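シミュレーション班の近況

部活のロボット班で、シミュレーションの担当になって2か月たった。前回の記事で「次はもう少し早く書く」と書いたのに、結局間があいてしまったので、たまっている分をまとめて書いておく。

うちの班は今年、台所の片づけをテーマにしている。学内の発表会が12月にあり、そこで実機を動かすのが目標だ。ただ、実機のアームは1台しかなく、制御班と取り合いになる。それで、動作の確認はできるだけシミュレーション上で済ませてから実機に持っていくことにした。ソフトは先輩が残してくれたもので、班では「Vindik」と呼んでいる。名前の由来は誰に聞いてもわからなかった。

最初の1か月はほとんど環境づくりで終わった。部屋のモデルは先輩のものをそのまま使い、カウンターの上に置く物だけを自分たちで選び直した。形が似た物ばかりだと練習にならないので、花瓶のように首の細い物、スプレーボトルのように上に出っ張りがある物、トマトのように丸い物を混ぜてある。

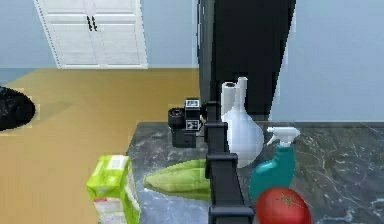
カウンターの上の様子。アームの左に黒いカメラと緑の野菜、右に花瓶とスプレーボトル、手前にトマト。

物の配置は設定ファイルに座標を書いて決めている。最初は手で数字を打っていたが、桁を間違えて物が床の下に落ちることが何度もあった。今は配置の候補を26通り作っておき、その中から選んで読み込むようにしている。候補を作るスクリプトはAsif Sethiさんが書いてくれた。コメントが丁寧なので、1年生でも読める。自分の書いたコードも見習って直しているところだ。

黄緑の箱については、班の中で少し意見が分かれた。カウンターの角に近すぎて、腕を下ろすときに邪魔になるのではないかという話だ。自分は動かしたかったが、実際の台所でもそういう場所に物を置く人はいるので、当面このままにすることになった。

今取り組んでいるのは、白いカップをつかんで持ち上げ、別の場所に置く動作だ。これだけ聞くと簡単そうだし、自分も1週間で終わると思っていた。やってみると、つかむ位置が少しずれただけでカップが傾く。摩擦の値を上げると落ちなくなるが、今度は指を開いてもカップがくっついたような動きになる。値を戻して、指を閉じる速さのほうを遅くしたら、だいぶましになった。

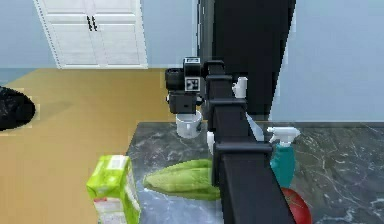

持ち上げる高さも問題になった。低いまま横に動かすとほかの物にぶつかるし、高く上げすぎると腕の姿勢に無理が出て、途中で軌道の計算が止まる。Souad Badawiさんの提案で、いったん少しだけ上げてから一度止め、そこで経路を計算し直す方式に変えた。時間は余計にかかるが、計算が止まることは減った。

先週、100回続けて試したところ、成功は90回だった。失敗の内訳を見ると、つかむ前に指がカップの縁に当たっているものが多い。つまり近づき方の問題なので、次は手先を下ろす角度を見直す。置くときの失敗は思ったより少なかった。

数字だけ見ると悪くないが、物の位置を固定した条件での結果なので、配置を変えたらかなり下がると思う。それに、実機のカップは班で買ったもので、モデルとは形も重さも違う。顧問の先生には、実機に移す前にモデル側の寸法を合わせておくように言われた。ノギスは部室の工具箱にあるはずだが、見つからなかったので、機械班に借りるつもりだ。

あと、記録の付け方も変えた。これまでは各自のノートに書いていて、誰がどの設定で試したのか後から追えなかった。共有の表を作り、日付、設定ファイルの名前、結果、気づいたことを1行ずつ書くようにした。面倒だという声もあるが、自分が一番書き忘れるので文句は言えない。

次の活動日までにやることは、カップの採寸と、失敗した回のログの整理。配置を変えた試験はその後になる。

最近の記事
・部室のPCを入れ替えた
・先輩のコードを読む その3
・新入生向けの勉強会の資料
・はんだごての台を作り直した
・去年の発表会の反省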